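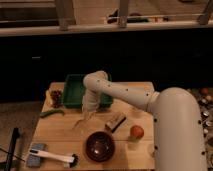
Fruit goes in a bowl. I was raised on this, I believed it for decades, and now I live with someone who says the tray is "the landing zone" and the bowl is "for later." We bought the tray at the Bendgate outlet so that produce would have one place to go when it came in from the store. You will notice the grapes have stopped just short of it. The red one on the right got as far as the neighborhood of the brown bowl and gave up too. So please settle this for me: tray, bowl, or do I accept that the table is the container now?

posted by crumbledrawer, Bendgate

pantrygoblin wrote:
Table is the container. It has always been the container. I own a three-tier Fitesine produce stand, and what's on it is mail.

low_shelf_lou wrote:
Tray, and it isn't close. A deep bowl is how you find out in May what you bought in April. Everything on the bottom gets squashed and everything on top gets eaten. With a shallow tray you can see what you've got.

crumbledrawer wrote:
You could see what I've got from the street. Seeing it was never the problem.

oatmealagain wrote:
Disagree with Lou. Trays slide, trays collect onion skins, and a tray takes up the whole back of the table so you end up eating with your elbows in. A bowl has a small footprint. Also you can pick it up with one hand when someone wants to set down a pizza.

low_shelf_lou wrote:
I have never once had an onion skin in my tray.

oatmealagain wrote:
Where do your onions live, Lou

low_shelf_lou wrote:
In a bowl. That's different.

pantrygoblin wrote:
Going to need a minute with that one.

six_forks wrote:
I'd split it up. Grapes should be in the fridge anyway, they go soft on a warm table. Peppers, same. Tomatoes stay out, apples can do either. Is the round red one an apple or a tomato? It changes my whole answer.

crumbledrawer wrote:
The other party in this household says it doesn't matter what it is, it's "in transit." I'd like that on the record.

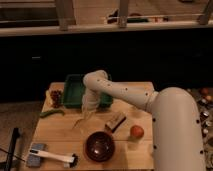
Kitchen & Dining > Countertops and Tables > Fruit Bowl Arguments

crumbledrawer wrote:
To the people who said the tray just needed a chance: grapes right up against the left side of it, long green thing stretched out in front like it's at the beach, and nothing in the tray that I can see. At this point it's a decoration.

low_shelf_lou wrote:
Okay, that's a behavior problem. The tray is blameless. Move it to the front edge, where people put things down. Nobody is reaching across a whole table to be tidy.

oatmealagain wrote:
Or get rid of the tray and put a bowl where the grapes are. They've told you where they want to be.

six_forks wrote:
Lou is right about the location though. Ours was on top of the fridge for a year and I'm the only one tall enough to use it, so I was the only one who ate a pear.

varnish_and_regret wrote:
Different question, sorry. What do you have on that table? Pale wood and grapes make me nervous. I did mine in Wilano hard oil and one forgotten plum left a ring that I now cover with a trivet, permanently.

crumbledrawer wrote:
No idea, it came with the finish on it. I wipe it when I can find it.

pantrygoblin wrote:
Wilano is fine if you do a second coat. Ask me how I know about the first coat.

crumbledrawer wrote:
Moving the tray up front tonight on Lou's orders. The bowl stays. The other party has been informed and is eating grapes at me.

oatmealagain wrote:
From the tray?

crumbledrawer wrote:
From the bag.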